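**Household Tasks Pilot -- progress report to the Oltum Fund**
March 18, 2022
Prepared by the Plomlow project team

When you approved the second stage of this grant, you asked us to answer a plain question in plain words: can a machine put away the groceries yet? The short answer is no. The longer answer is that it can put away some of them, in simulation, provided they were chosen by us.

**Where the work stands**

We promised you 3 chores by the end of this stage: unpacking produce, wiping a counter, and restocking a low shelf. Produce is the furthest along. Wiping is behind. Restocking works well enough that we have started to distrust it, and there is more on that below.

Most of the period went into produce, and most of produce went into avocados. This was not the plan. The proposal you funded mentions "assorted fruits and vegetables" and we had pictured ourselves breezing through the assortment. Apples were fine. Lemons were fine. The avocado is dark, bumpy, and lopsided, and a simulated one has to be all of those things or the training is worth very little once we move to a real kitchen. Our first model was a smooth green egg. The system learned to pick it up beautifully, and then had no idea what to do with anything you could buy in a store.

The current model has a proper skin, with uneven color and raised bumps, and the outline is a little irregular. We also rebuilt the tabletop with a visible grain and let the light fall on it badly, as light does in kitchens. Glare had been sending the vision software off in search of objects that were not there -- in one run it made repeated, quite determined attempts to pick up a reflection.
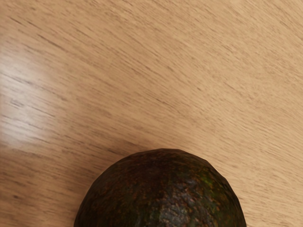
*Produce task, simulated tabletop: avocado with revised skin texture, glare on the wood at left.*

Close views like this one matter more than we expected. Near the end of a reach, the system often has only part of the fruit to go on, and it must decide where the middle is and how wide to open. A person does this while talking on the phone. Ours used to treat a half-visible avocado as a smaller avocado and close on it accordingly. We now train on partial views as a regular part of the set, and the guesses about size have become a good deal more sensible.

**Numbers**

The produce set now holds 3000 simulated trials. From these we set aside 200 that the system never trains on, and we use them to check each new version. We are leaving a success rate out of this report. The scoring rule changed halfway through the period, and the old and new figures can't honestly share a table. Under the old rule, a fruit that was lifted and then dropped on the floor counted as "moved." You will have one clean figure in the next report.

**Wiping**

The wiping task is late. The simulated cloth passes through the simulated counter when pressed hard, which leaves the counter spotless and teaches us nothing. We have switched to a stiffer pad for now. It is less like a cloth and more like a chalkboard eraser, but it stays on the correct side of the furniture.

**Restocking**

The shelf task, which we run under the name Palomino, finished its planned trials early. On review, the cans always arrived at the same spot, facing the same way. The system had learned one motion and was repeating it with great confidence. We have begun shuffling the starting positions. Results have dropped, as they should, and we consider this progress even if the chart does not look like it.

**Budget**

Spending is on plan apart from computing, which ran over because of the skin texture work. We covered the difference from the travel line, there having been no travel. The only unplanned purchase was a bottle of Drano for the sink in the workroom. It was bought out of our own pockets, and no machine was involved in using it.

**Next stage**

- Finish the produce set with onions and bell peppers
- Move produce to the physical test kitchen in July
- Rerun restocking with shuffled cans, 200 trials, under the new scoring rule
- Decide whether wiping stays in the grant

On the last item we would like your view before we spend more on it. Our own preference is to keep wiping but narrow it to dry crumbs on a flat surface. Anything sticky should wait for a later proposal, and syrup for a later decade. If the fund would sooner see that money go to produce, we can have a revised schedule to you within two weeks of hearing so.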